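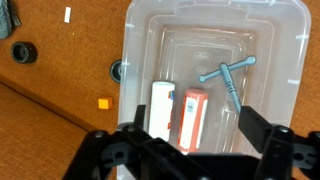 *Foto: Éabha Egan*

**Ticket 1497 · Kosonport (lector de manga) · Biblioteca y progreso de lectura**
**Estado:** resuelto a medias, lo dejo abierto
**Abierto:** 2021-05-23

Hola otra vez, soy la pesada de los capítulos dobles. Abro ticket nuevo porque el anterior se cerró solo y esto va de otra cosa, aunque me huelo que vienen del mismo sitio.

El problema: desde que actualicé la app, *Grovon* se me ordena fatal. Voy leyendo tan tranquila, termino el capítulo 49, le doy a "siguiente" y me manda al 5. ¡Al 5! Que es justo el del entrenamiento en la presa, así que durante tres páginas pensé que era un flashback y me pareció una decisión narrativa buenísima. Luego apareció el maestro vivo y ya me mosqueé.

Lo que tengo: tableta Android, la app en español, biblioteca local en la tarjeta de memoria y sincronización activada con la cuenta de Pratlow. En la biblioteca hay 203 tomos, casi todos en CBZ y unos pocos en PDF. Los PDF van bien, por cierto, ni se inmutan.

### Lo que he ido probando

**Primer intento.** Cerrar la app, borrar la caché y volver a abrir. Nada. Bueno, algo sí: me borró las miniaturas y tardó un buen rato en rehacerlas. El orden, igual de loco.

**Segundo intento.** Cambiar el orden de "automático" a "por nombre de archivo". Aquí ya se ve por dónde van los tiros, porque la lista me queda así:

```
Grovon_c48.cbz
Grovon_c49.cbz
Grovon_c5.cbz
Grovon_c50.cbz
Grovon_c51.cbz
Grovon_c6.cbz
```

O sea, orden alfabético puro, carácter por carácter. En la versión anterior lo hacía bien con estos mismos archivos, que no los he tocado desde abril.

**Tercer intento.** Renombré los primeros nueve capítulos a mano poniendo ceros delante (c05, c06, etc.). Ahora el orden sale perfecto, pero... he perdido el progreso de esos nueve. Me salen como no leídos y, de regalo, la portada de la serie me dice que voy por el 1. Supongo que la app guarda el progreso por nombre de archivo, y si le cambias el nombre es un capítulo nuevo para ella.

**Cuarto intento.** Desactivar la sincronización, marcar los nueve como leídos y reactivarla. Durante un minuto, gloria. Después Pratlow bajó lo suyo y pisó lo mío. Otra vez sin leer.

**Quinto intento.** Lo mismo, pero antes de reactivar fui a Ajustes > Cuenta > Sincronización y elegí "este dispositivo manda" (se llama de otra forma en la versión inglesa, creo). ¡Y ahora sí! Los nueve leídos, el 49 seguido del 50 y el contador de la serie en su sitio.

### Lo que sigue roto

Los especiales. *Grovon* tiene capítulos con decimales, tipo 22.5, y algunos son importantes: en el 22.5 se cuenta por fin qué le pasó a la hermana, y si lo lees después del 30 te comes el giro del torneo sin enterarte de nada. La app me los pone todos al final de la serie, juntitos. Son unos 14 y no me apetece nada renombrarlos a mano para que luego me cambie el criterio otra actualización.

He mirado con otra serie por si era cosa de los archivos. Con *Trajkovski*, que es un seinen de ajedrez y lleva los especiales marcados como "extra" en lugar de con decimal, los coloca donde toca. Así que apostaría por el punto: igual lo está leyendo como si empezara la extensión del archivo. Lo digo sin tener ni idea de programación, ojo.

### Preguntas para quien lleve esto

- ¿Va a volver el orden natural de antes o nos hacemos a la idea de los ceros?
- ¿Se puede atar el progreso a otra cosa que no sea el nombre?
- Si renombro los especiales con guion bajo (22_5), ¿los cogerá bien? Me da miedo probarlo con la sincronización puesta.

Adjunto el registro de la app. Los errores repetidos de "portada no encontrada" son del primer intento, ni caso.

### Añadido, un rato después

Al final he probado lo del guion bajo con una copia de un solo capítulo y la sincronización apagada. El 22_5 se coloca entre el 22 y el 23, bien, pero en el título sale "Capítulo 225" y la serie cree que me quedan un montón por leer. Ojalá, porque el autor está en pausa y ando con mono.

Dejo los especiales como estaban y los busco al final de la lista cuando toque. Si necesitáis que pruebe una beta me apunto, pero avisadme antes para hacer copia de la biblioteca, que la última vez me pilló sin ella.

Éabha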